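Home | Visits | Makers | Contact

Open day at the Nedton pottery, July 2, 2026

The Nedton pottery opened its doors for the day and 123 people signed the book. Joyce Masanja took us through the glaze room and past the big kiln, which holds 63 pieces. Firing takes 9 hours. The yard was closed for paving.

The last stop was the bowls, and I spent longest there. I like the teal ones, mostly for the reddish-brown line on the rim of the large one.
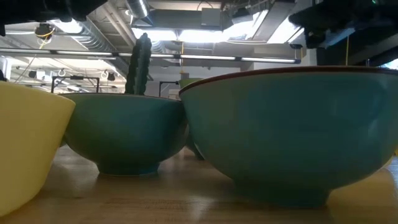
Prices were fair. I bought a small grey mug and will go back in December for the seconds sale. Parking is on Swai Road.

Comments

Oduor M.: Did they have plates?

Grotau Pat: Lovely colours. Is it wheelchair friendly?

© Zandlow Visits | Contact us | Back to top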